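Darbridge skate park: what are we being asked to agree to?

The plan to put a concrete skate park on the Uldale playing field came back in July, and the leaflet through our doors makes it sound settled. It isn't. The council votes in the autumn, and there are things in this plan I would like explained before then.

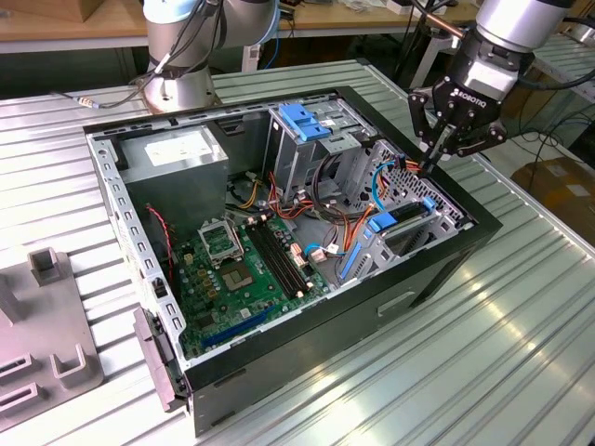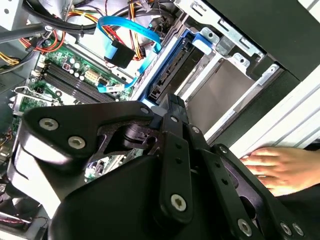
Both pictures: inside an open desktop computer.

Start with the petition. We are told that 3,297 people signed in favour. That may be so, but the form asked whether young people in Darbridge should have "somewhere safe to skate". Who would say no to that? It didn't mention Uldale, or the loss of the lower pitch, or the trees along Broren Lane. I signed it myself, outside the library, and I would not have signed for this site.

Then there is the noise. The report by Saha, the consultants hired to look at the site, says the nearest back garden is 100 metres from the ramps. On the map in the same report, the ramps have been drawn at the far end of the field. The newer drawing, the one on the leaflet, has them by the car park, a good deal closer to the houses. Either the figure is out of date or the drawing is wrong. I asked which at the open evening and was told somebody would get back to me. I am still waiting.

Parking is dealt with in two lines. On a match morning the car park is full before ten and people leave their cars on the verge all the way to the bridge. The plan adds no spaces at all. Skaters will walk or come by bus, it says. The bus stops running past the field at six, and the lights at the park are meant to stay on until nine.

And drainage. Anyone who has played on the lower pitch in winter knows where the water goes. Put that much concrete at the top of the slope and I would want to see some sums. There are none in the report.

I have nothing against skaters. The old ramp behind the baths was well used, and it should have been mended years ago. The ground is still there, already flat and already lit, and the report gives it one sentence: "considered and not taken forward". Considered by whom, and when?

Comments can be left at the library desk until the end of the month. Ask for the full plan, as the leaflet leaves out the page on costs.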